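Search this site Go

Looking after the arm: set-up, cleaning and one repair
Project report, group 3 — Ngozi Nwosu, Bello Babalola, Dong-geon Geum
Supervisor: Halima Wike
Handed in October 10, 2019

1. What we were asked to do

Take over the white arm in the Bilcombe room from last year's group. Get it running, keep it running for the term, write down what we did so the next lot don't start from nothing. No new software unless we had to. We named the arm Staka because the folder was already called that.
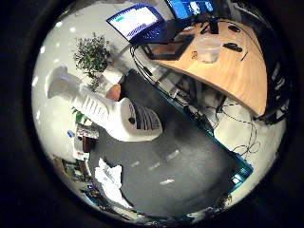
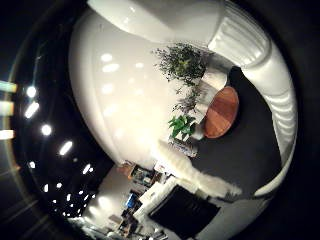

Fig. 1 and 2. Two fisheye views of the room. Fig. 1 has the laptop on the desk and the arm at the left, fig. 2 has the fingers close up with the plants and the round table beyond.

2. State at handover

Arm powered up first time. Good. Notes from last year were two pages and a drawing of the plug order, the drawing was wrong (two leads swapped). Camera picture came up on the laptop but with the old settings file, so straight lines near the rim were coming out in the wrong place. Right finger closed slower than the left. Nothing else obviously bad.

Desk area needed a tidy and to be fair still does. Cables under the desk are a tangle and we only sorted the ones that go to the arm. See section 6.

3. Set-up routine

This is what we settled on after a few weeks. Do it in this order.

Clear the floor and desk within reach of the arm. Bags, paper, chairs.
Laptop on first, wait for the desktop, then arm power.
Let it home itself. Hands off. Takes 53 seconds, longer than you think when you're standing there.
Open and close the fingers with nothing between them.
Check the camera picture. If the lens is smeary, stop and clean it before doing anything else, you can't fix that later.
Save a test picture from the parked position and put it in the day's folder.

Temitope Akpan from the year above told us to keep the test pictures and we nearly didn't bother. Glad we did. When the camera mount slipped in week five we could lay the old picture over the new one and see it had turned a little.

4. The camera

Wide lens, so the picture is round with a dark rim. Most of the calibration trouble was out near that rim, where everything bends. We used a printed board of squares taped to a stiff card and held it at different distances and angles. First try was 20 pictures and the fit was poor, almost all of them had the board in the middle. Second try 87, with plenty at the edges, and that one we kept.

Things we learnt:
— Tape the board flat. Ours had a bubble under it on the first go.
— Ceiling lights reflect off the fingers. You can see a row of pale ovals across the big finger in fig. 2. They move as the arm moves, and our tracking program kept latching on to them as if they were real marks in the room. We masked the fingers out by hand. Dull tape would maybe do it too but we weren't allowed to stick anything on the shell.
— The camera sees sideways in some poses. Fig. 2 has the ceiling down the left and the floor on the right. Don't rotate the saved files! Bello did this for one folder and it took an evening to undo. Leave them and write the pose in the log.

5. Cleaning

Ribbed parts pick up dust in the grooves. Soft brush along the groove, then a slightly damp cloth, arm powered off. No spray. We did every second session, which was probably more than it needed. Smooth parts just the cloth.

Lens — blower, then lens tissue. Not your sleeve.

6. The repair (slow finger)

Thought it was the motor. It wasn't. We logged closing times with the Fashola script (left over from last year, still works, don't update it) and the right finger got worse through a session and was fine again next morning. Dong-geon noticed it was also worse with the arm stretched out than folded in. That pointed at a lead being pulled.

Halima opened the cover with us. The finger lead had been clipped too short, so at full stretch it tugged on its connector. We moved the clip, left a loose loop of slack and pushed the connector home. Ran it open and shut overnight in batches, 4000 cycles in all, checking between batches. Both fingers stayed level to the end.

We would like to say it was definately the clip. Probably it was the clip and the connector together, we changed both at once so can't separate them. Should have done one at a time.

7. Not done

Cables under the desk. Proper labels on every lead (we did the arm end only). A second calibration by somebody who isn't us, to see if they get the same numbers. Spare lead is on order from Kumcombe, should come in November, put it in the drawer with the brush.

Also the parking position is a bit too near the wall for our liking. We didnt change it as last year's program depends on it.

8. Who did what

Ngozi: log, calibration, most of this report. Bello: scripts, masks, the folder mess and the un-messing. Dong-geon: cleaning, timing tests, finding the fault. Thanks to Temitope and Halima.

Related reports
Kumcombe gripper pads: wear after one term
Fashola script — user notes
Plug order drawing, corrected
Bilcombe room booking and rules

We use cookies to remember your settings. Accept Manage cookies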